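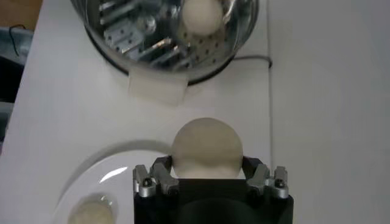 Cream-coloured balls, a metal pot and a plate on a white tabletop.

I've been carrying the Kikeck power bank since October, and I've grown really fond of it (my old one took forever to fill up!). It charges my phone 4 times before it needs the wall again, and the lead tucks into the side so I can't leave it on the train.

It's a bit heavy for a coat pocket – fine in a bag though. My other moan is the button, which gets pressed by my keys and lights the thing up for no reason.

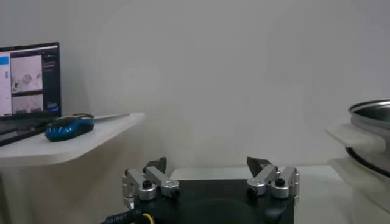

Charging speed is where it beats the Nida I had before. I get up to 26 hours of normal use out of one go on the sofa, maps and podcasts included. The plug fits snugly too, and after the Nida's wobbly socket that's a relief. If you picture the two dark fingertips facing each other across that wide gap, my old lead was nearly as far from making contact!

I paid a little more than the Mahmoud one costs and I'd buy it again – probably in the blue next time.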